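Grakik Bonded Textile, paper and wool

The Grakik is a hybrid fabric for designers who want a garment that keeps its fold. A layer of mulberry paper is bonded to fine wool in our Revbridge workshop, then pressed by hand. It can be cut, sewn and steamed as usual cloth, but the crease stays sharp.

Colour: grey, ecru, rust
Width: 86 cm
Weight: 340 g per metre
Minimum order: 2 metres

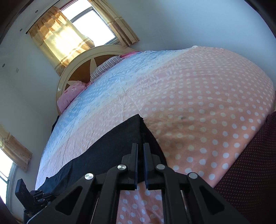
White dots on pink, bedroom.

Please use a fine needle and a long stitch, for the paper layer does not close again after a hole. Dry cleaning only. For collars and lapels we recommend to cut on the bias.

Price is $34 per metre, or $2280 for the full roll. Orders placed after December 14, 2024 will be shipped in January. Sample cards are available from Stornadetti.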